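Paper templates: what I'd skip and what I'd keep

Every workshop column seems to want you to buy something before you draw a line. I have read that you need a Skemier layout kit with 5 marking tools in it, a special pencil, and a mat to go under the lot. I doubt it. The kit may be very nice. My shelves are straight without it.

I'm not convinced by dark lines either. Henrique Teixeira, who taught the evening class I took one October, had us press hard so we could "see what we meant." What I mostly saw was grooves in the paper, and smears once I rubbed anything out. An HB pencil and a light hand will do.

The same goes for measuring everything twice. If your ruler slipped the first time it can slip the second time too. Hold it down near both ends - fingers spread, well back from the edge - and draw in one pull.

Parallel lines are where I trust my eye least. Two long lines can look fine on a big sheet and still drift, and a shorter line drawn across both of them, like the slanting one on the sheet below, gives you two crossings to check. Put a protractor on each crossing and compare the angles. If they don't match, redraw one of the long lines before you cut. Some people will tell you to skip this on rough work, and I have the crooked shelf backs to show for listening to them.

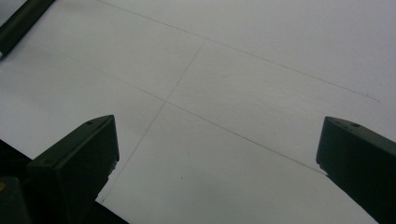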